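Workshop > Robot arms > Laundry table build

Setting up a two-arm laundry table at home
Last updated: July

Folding a T-shirt is a wonderful first project for a pair of small arms. Shirts are cheap, they don't break when you squash them, and the first time two grippers pick one up together you will yell loud enough to bring people in from the next room (I did, at 3 in the morning). Here's how Yesenia Cuadros and I put our table together, with the settings that finally worked for us.

1. Mount the arms

Bolt both bases to one metal rail and clamp the rail along the front edge of the table. We tried separate clamps first and the arms crept apart a little every evening. One rail fixed that for good. Leave enough slack in each cable for the wrist to turn all the way in both directions, then run the whole range by hand with the power off.

2. Set the wrist cameras

Put a camera on each wrist and lock the focus for the distance you use most, with the open fingers hovering over the cloth. Anything that gets right up against the lens will go soft, and you can live with that. Lock the exposure too, or pale fabric will send the brightness jumping up and down while you drive. Save a few close-ups as you go and check that the weave still shows on the side away from the lamp. 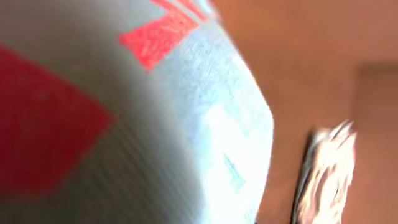

3. Build the cardboard walls

Cut a big plain carton so it makes a back wall and at least one side wall, then stand it at the far edge of the table. Our carton came from a Bachmann power strip order, and we turned the printed side in. Plain tan is great behind colored shirts, and the wall stops cloth from sliding off the back. Score the fold with a butter knife before you bend it – you'll get a much cleaner corner.
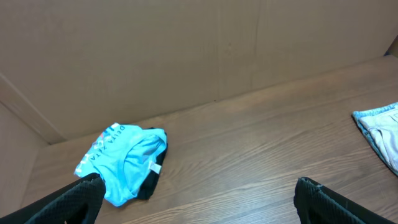

Left gripper open over the table, with the DELTA ZETA shirt on top of the black one.

4. Tune the grip

Start with the fingers wide open and bring the closing force up in small jumps. On our Stimer driver boards the scale is just a number, and 233 was where a T-shirt stopped slipping without the motor complaining. Yours will be different! Textured pads matter more than force, so fit those before you touch any settings.

Now practice on one shirt. Pinch a corner, lift slowly and watch the fabric stretch out before you move sideways.
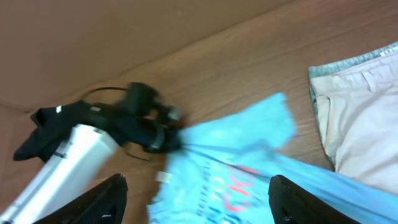
If the cloth pulls tight, stop and open one gripper. Don't try to drive your way out of it, especially with both arms holding on. We stripped a gear learning that, and Heriberto Pacheco at the Beltport shared shop kindly printed us a new one the same afternoon.

5. Record your runs

Add one more camera up high, looking down on the whole table, so you can see both arms at once. Begin each run from a different mess: shirt in the middle, shirt on the pile, sleeve tucked under. We did 28 runs before we changed anything, and it was so much fun that we kept going long past dinner.

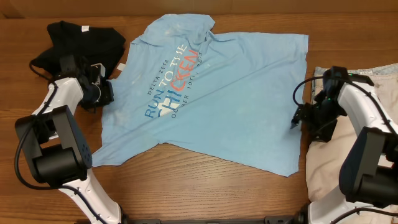
Name the files by shirt and by starting mess, and you'll thank yourself when you go looking for the one good sleeve fold. Keep the bad runs as well, in their own folder. Our worst ones taught us where the arms get in each other's way – nearly always over the middle, when both wrists come in low.

Next I want to try long sleeves and maybe towels. If you build one of these, please write and tell me how you did your walls!

Contact | Copyright Laundry Table Build | Back to top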